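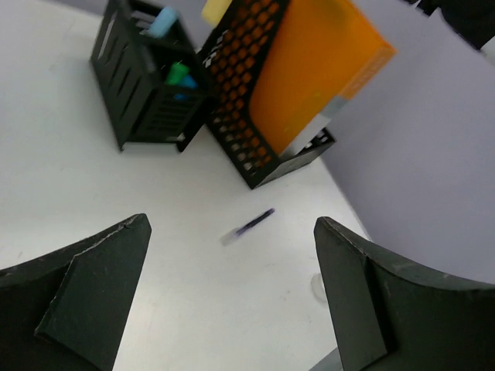 Keeping paper in the house again

Saturday, March 23, 2019

I went paperless in November and I've now gone back. The scanning took most of a weekend and the results were fine, but I never looked at any of it. When the boiler engineer asked for the last service sheet I spent ten minutes searching folders on the laptop while he stood in the hall with his coat on.

So the household papers are back in files. I have five headings: house, car, bank, health and everything else. Bank statements I still get online, so that one is thin. Everything else is the fattest, as you'd expect.

Some things I kept from the scanning:

Receipts under £200 go in the recycling once the thing has been used a few times. Warranties are stapled to the receipt they belong to. Instruction booklets go, apart from the oven, which has a clock I can't set without one.

Gwion Probert wrote to ask how long I hold on to payslips. I keep three years of them and the end of year forms for longer. Aniela does it by the box: when hers is full she takes the oldest inch off the back and shreds it.

I still have the scans on a memory stick in the kitchen drawer. Next job is the photographs, which are in carrier bags under the spare bed.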